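Speaker Notes: Charter Operations and Passenger Service
Jarkesmont Air Charter - Annual Client Briefing
February 8, 2020

Slide 1 - Welcome

Good morning, and thank you for attending on behalf of your organizations. The purpose of this session is to review the charter program for the past year and to set out the changes that take effect in March. Questions will be taken after Slide 4.

Slide 2 - The year in review

Jarkesmont arranged 359 charter flights in the last program year. Of these, 246 were flown on light and midsize aircraft, and the remainder on larger cabins. Passengers carried came to 2401. The Noiphan route remained the most requested, followed by day trips to Stisard.

Pause here. Clients with their own travel desks may wish to compare these figures with the statements mailed to them.

Slide 3 - Booking and changes

Requests for aircraft should reach the charter desk in writing. A quotation is valid only for the dates, airports and passenger numbers shown on it. If any of these change, the desk will issue a new quotation before the aircraft is confirmed.

From March, the passenger list must be final 24 hours before departure. Names may still be removed after that point, but additions will require the approval of the operator. Identification is checked against the list at the private terminal, and a passenger whose documents do not match will not be boarded.

Repeat the last sentence. It accounted for most of the delays at Noiphan.

Slide 4 - Baggage

Baggage limits depend on the aircraft and are printed on the quotation. Soft-sided bags are preferred on light aircraft, where the hold doors are small. Skis, golf clubs and musical instruments must be declared at the time of booking.

Pets may travel in the cabin with prior consent - the form is in the client folder.

Slide 5 - Longer stays

Clients on trips of several days may ask the charter desk to arrange ground transportation, hotel rooms and laundry service at the destination. These services are billed separately, at cost, on the final invoice.
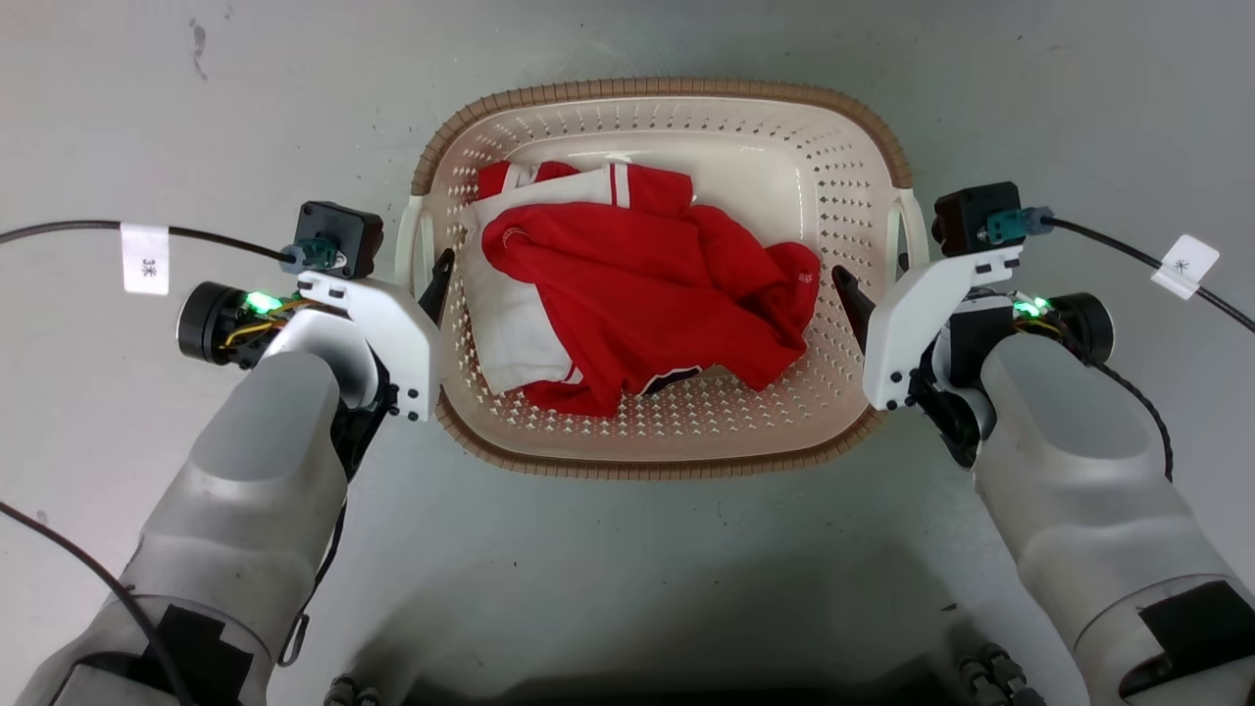

Laundry basket with clothing.

Allow time for questions on billing. Refer contract matters to the client services office, Room 228, and remind those present that the revised terms must be signed and returned before the first flight in March.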